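Dry by design: how nicotine pouches are made and why they behave differently

Moisture, acidity and paper decide more about a pouch than the number printed on the lid

December 2020

Nicotine strength is the figure most buyers look at first, and it is a poor guide to how a pouch will feel. Two products with the same milligram value can differ widely in how quickly they start, how long they last and how much they sting. The causes lie in the filling and the paper around it.

A tobacco-free pouch contains four main groups of ingredients. The bulk is plant fibre, usually cellulose, which gives the pouch its volume and holds the liquid parts in place. Nicotine is added either as a salt or bound to a carrier. Flavourings and sweeteners come next, followed by a small dose of an alkaline salt that sets the pH. Water makes up the balance, and its share varies more than any other ingredient.

Ondance, a contract manufacturer that fills pouches for several smaller labels, sorts its recipes by water content before anything else. Its dry recipes leave the line as a pale, loose powder. The moist ones are closer to damp sawdust and have to be packed within a shorter time of mixing, as the filling clumps in the feed tube if it is left standing.

The effect on the user is straightforward. Nicotine has to dissolve before it can pass through the lining of the mouth. A moist pouch already holds some of it in solution, so it starts early and tails off early. A dry pouch has to draw in saliva first. The opening minutes are mild, the flavour builds slowly, and the release is spread over a longer period. Dry pouches also drip less, a point in their favour for people who dislike swallowing the runoff.

Acidity works alongside moisture. In an acidic mixture nicotine carries a charge and crosses the lining slowly. As the mixture becomes more alkaline, a larger part of it turns into free base, which crosses quickly. A small change in the alkaline salt can therefore make a weaker pouch feel stronger than its neighbour on the shelf. It can also make it burn. Makers rarely print pH on the can.

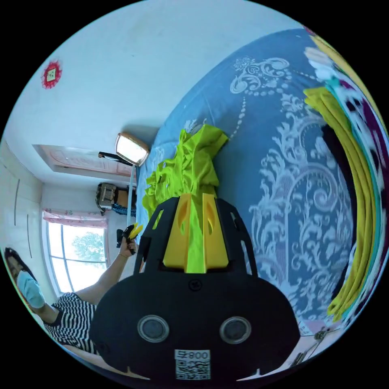

Lime green fabric held between yellow gripper fingers.

The paper is a non-woven fabric made from fibres that will tolerate heat, for the seams are closed by welding. Its openness is chosen to suit the filling. Fine powder escapes through a coarse paper, while a tight paper holds back the flavour of a dry recipe to the point where it seems faint. Galter, which sells a slim and a mini format, uses the tighter of its two papers for the mini only. The smaller pouch has proportionally more seam, and a stiff seam is the part most often felt against the gum.

Format affects release as well. A slim pouch is long and narrow and lies along the gum with much of its surface in contact. A mini holds less filling and often less nicotine, though the label does not always make this plain. Some makers state nicotine per pouch and others per gram of filling. The first is the easier figure to use. Where only the second is given, it has to be multiplied by the pouch weight in grams before any comparison is possible.

Flavour brings its own difficulties. Citrus oils are volatile and fade in storage, and they fade faster in a moist filling. Mint keeps better, partly because cooling compounds remain noticeable after the aroma has weakened. Prunlow replaced the lime in its own range with a blend of lime and spearmint in January, and the new recipe holds its taste longer in the can at the cost of a less distinct fruit note.

Storage at home needs little effort. Dry pouches keep well in a cupboard. Moist ones benefit from a refrigerator, with the lid fully closed. Freezing gains nothing and may weaken the seams. Cans should be kept out of the reach of children and pets, used pouches included, and a used pouch still contains nicotine when it goes into the compartment in the lid. Nicotine is addictive, and pouches are of no use to anyone who does not already take it in some form.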